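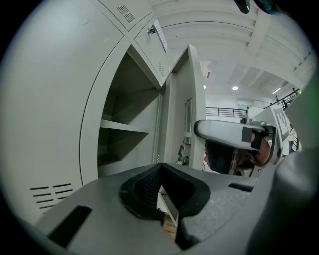
What is the best way to deal with musty smells in a metal locker with a shelf?

Take everything out, wipe the walls and both sides of the shelf with warm water and a little dish soap, dry it with a towel, and leave the door open overnight. Most of the smell sits under the shelf and in the vent slots, so go over those with an old toothbrush.

Asked by Isla Treloar, 2019-12-15
Viewed 203 times

We have a bank of gray metal lockers at Werkton, the kind with slotted vents and one shelf inside. I've been asked to get them ready for new people in February. A few smell of old gym shoes and one had a sticker on the inside that left glue behind. I don't want to take the paint off. Also, should the keys stay in the locks until the lockers are handed out?

3 comments
Share

Hamish Te Moana

For the glue, use cooking oil on a paper towel. Leave it for 20 minutes, then rub with a plastic scraper and wash the oil off with soap. Don't use steel wool or scouring powder -- it scratches the paint and then you get rust.

For the smell, put an open tub of baking soda on the shelf after the locker is dry. Close the door and check it in a few days. If it still smells, repeat the wash and pay attention to the door handle recess, which collects all kinds of dirt.

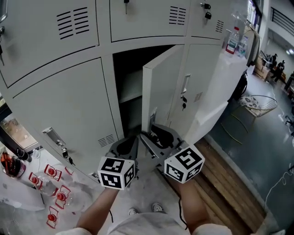 Gray lockers with keys in several of the locks and one lower door ajar.

11 people found this helpful
Share

Delwyn Pryor

Vinegar.

Share

Kiri Wihongi

On the keys: try each one in its lock first, then take them all out and tag them with the locker number. Keep the spare somewhere else. At Rullham we left both keys hanging on the one ring and people walked off with the pair. Getting a lock changed took longer than cleaning the whole row.

A dry lock wants graphite, not oil. Oil picks up dust and the key starts to stick.

4 people found this helpful
1 comment
Share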